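Visit to the data room at Gurnimell, 3/31/25

Our group from Wolby went to see how Gurnimell collects examples for its cleaning robot. We were seven visitors, and our guide was Sebastián Herrera, who plans the recording sessions. I had read about this kind of work since December, but I had never stood next to it.

The task is tidying a floor. The team spreads trash on a black mat, an operator guides the two arms, and every attempt is saved with the camera video and the joint positions. One attempt takes some 4 minutes. In a normal shift they keep 20 good ones.

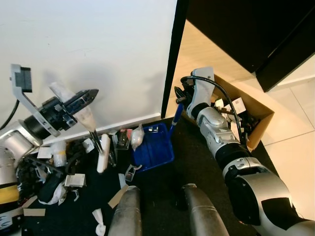 What the operators told us

The hardest objects are the soft ones. Plastic bags change their shape each time, so the model needs many more examples of them than of cups or bottles. Mr. Herrera also asks for different layouts, and the operators move the blue bin between attempts. Bad attempts are kept in a separate folder with a short note. I liked this very much, and I would like to do the same at our office.

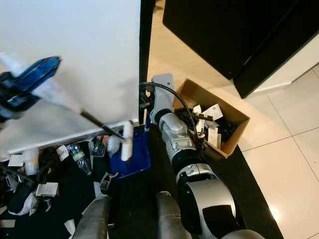
The mat with the blue bin, and the open cardboard box next to it.

After the visit we had coffee with two people from Yáñez, who do the labeling. They split each recording into eight steps and write one sentence for each.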